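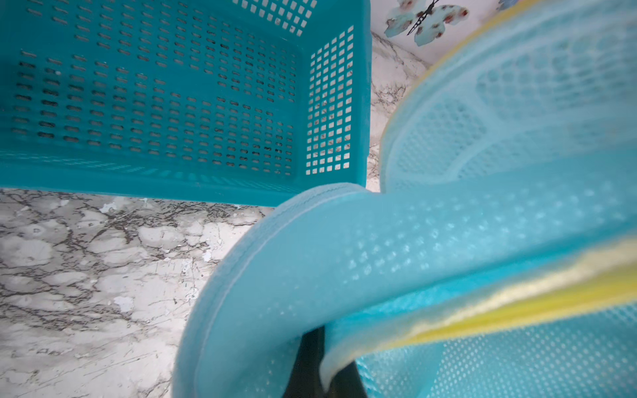
Bláthnaid Geraghty
Consumer technology reporter

The laundry hamper is putting up a fight. It is soft blue mesh with yellow trim, it folds wherever it likes, and a single black gripper finger with fabric on either side of it is one half of the contest. A teal plastic basket next to it on the marble-patterned counter has the decency to keep its shape.

Irnar, a household robotics firm with 18 employees and a rented apartment in Jirthorpe, spent part of December finding out whether its arm could manage the chores most people do while thinking about something else. The company logged 600 attempts at picking up, moving and putting down laundry containers. It has not released a success rate, although it did release a statement calling the results "textured."

"Rigid things are mostly a solved problem for us," said Radosław Krajewska, who leads testing at Irnar. "You know where the rim is, and a second later the rim is still there. With mesh, you touch it and you have a new object."

Krajewska said the arm needs 7 minutes to clear a counter of two containers and a small pile of towels. Asked how long it takes him, he said he had never considered it worth timing.

Retailers are watching too. Suominen, a home goods chain, wants a machine that can restock soft storage items overnight, and has been running its own trial in the back of one store. Staff there start at 6 a.m. and still do the shelves themselves, a manager said, after first moving the robot out of the aisle.

The competition is not far ahead. Greneck, which promised a towel-folding robot last year, now describes the product as a towel-handling robot. A spokesperson said the new wording better reflects customer needs.

Irnar plans to move on to fitted sheets in the spring. Krajewska was asked whether that was wise.

"No," he said. "But they're on the list."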